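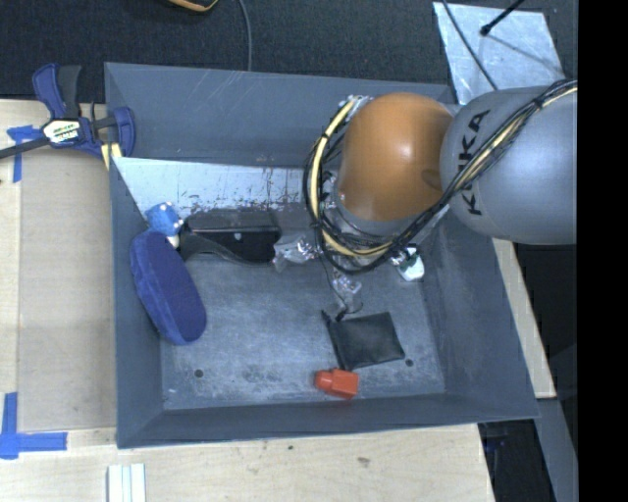 Re: Switching the co-op to Trarnow water softeners

Gangadharan Iyer wrote:
> I went to the Trarnow open evening in May and came away impressed.
> The salesman says a household on Joseph Street cut its soap use in
> half and hasn't descaled a kettle in 11 months. If we sign up as a
> group the price drops to $1,703 per unit, installed. I think we
> should get our names down before the offer closes.

Gangadharan, thanks for going and for writing it up. I'm going to be the sour one again.

One house on Joseph Street is a story. Did they test the water before and after? Did anyone see the kettle? I have a kettle I haven't descaled in longer than that, and all it proves is that I don't look inside it.

Our water comes in at 90 parts per million most of the year. I got that off the utility's own report, which anyone on this list can ask for at the front desk. That is moderately hard at best. The sample the salesman passed around the room was 271, by your own notes, and he didn't say where it was drawn. From a well out past Helent, I would guess. People out there may well need a softener. I don't see that we do.

Then there's the salt. You have to buy it, carry it down the basement steps and pour it in, and the price you quote doesn't cover any of that. It doesn't cover the drain line either, unless "installed" means something more generous than it did when my sister bought from Lilteseo. She paid a plumber extra for the drain and again for a bypass to the garden tap.

I'm also wary of any price that goes away if you think about it. If they can sell at that figure this month they can sell at it in the fall.

Before I put my name on anything I'd want to see:

- a test from three or four of our own kitchens, done by someone who isn't selling
- the full quote in writing, with the drain and the first year of salt
- what the warranty says about the resin, since the salesman only talked about the tank

If the kitchen tests come back much higher than the utility says, fine — I'll change my mind and say so on the list. I can collect bottles from the north side if somebody else takes the south.

R.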